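Price Lookup Errors at the Counter of a Small Bulk Food Store
Project report, Retail Operations Practicum
Author: K. Ásgeirsdóttir
Submitted 14 Feb 2025

1. Background

Gretside is a bulk food store that sells grains, nuts, dried fruit and spices by weight. The customer fills a bag, writes a product code on the tie, and the clerk enters the code at checkout. A wrong code gives a wrong unit price, and the error also carries over into the stock records. The owner asked for an estimate of how often this happens and which products are affected.

2. Data

The store supplied its sales log for August. After voided sales and packaged goods were removed, 2842 weighed items remained. Each item has a product code, a net weight, a unit price and a time stamp. The log does not show whether a code was read from the tie or entered from memory. This limits what can be said about the source of an error.

Stock counts were taken at the start and end of the month. For each product, the weight sold was compared with the drop in stock, corrected for deliveries. Products with a gap of more than 2 percent were flagged. 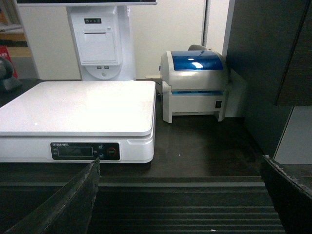

Figure 1. Counter scale and point-of-sale stand.

3. Results

Of the products compared, 17 were flagged. In 16 of these, the gap could be matched to an opposite gap in a product with a similar name or a neighboring code. Typical pairs were rolled oats and quick oats, and raw and roasted almonds. The remaining flagged product was ground cinnamon, where the weights per sale are small and rounding may explain part of the gap – this was not tested.

The effect on revenue was small, as overcharges and undercharges partly cancel. The effect on reordering was larger. Quick oats ran out while the records still showed stock on hand.

4. Recommendations

Codes for similar products should differ in at least two digits. The current list, built in the Zarnomia inventory package, assigns codes in the order products were added, so related items often sit next to each other. Renumbering can be done in the package without changing past sales.

Bin labels should show the code in larger type than the price. The label holders on the Furnitz shelving are wide enough for this.

5. Limits

One month of data does not cover seasonal products. Spillage and spoilage were not recorded and are included in the gaps. A second count after renumbering would be needed to measure any change.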